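Andlow sorting room: progress report to the Tunstall fund, January

The grant paid for the sorting room to be set up and run through its first season. Most of that is now done. The room opens on Saturday mornings and one evening a week, and we have handled 207 bags since the start. Clothing and small household goods still come in together, which slows us down.

Gregor Mowat and Chiyo Okabe changed the sorting method in the second month. Cloth goes into baskets and boxed items go into trays, and each is labelled only when full. Before this we labelled everything on arrival and had to redo a lot of it.

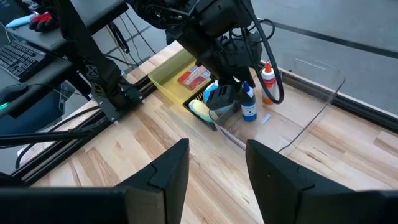
Reading time: 2 minutes

The butcher-block table has been a good buy. The light blue cloth in the black mesh basket is household textiles, and the yellow tray next to it is for packets and small boxes. Mesh baskets suit cloth better than the cardboard we had – the card went soft at the corners and split.

Spending is on track. The order from Skornico came in under the quote, and we would like to put the difference towards 8 more baskets. Two of the shelving bays are still to be fitted. Magnus Pollock has the brackets and expects to finish them next month.

The one target we have missed is the collection round in Ginari. We planned seven stops and are running four, as the van is shared and not free in the afternoons. We ask to carry this part of the work over to the next period.

Comments

Archie MacAulay: Are you still taking curtains? I have a pair, lined.

Chiyo Okabe: Yes, curtains are fine if they are clean. Bring the hooks in a separate bag.

Archie Moffat: The van could be free on Wednesdays if that helps with the round. Will ring Gregor.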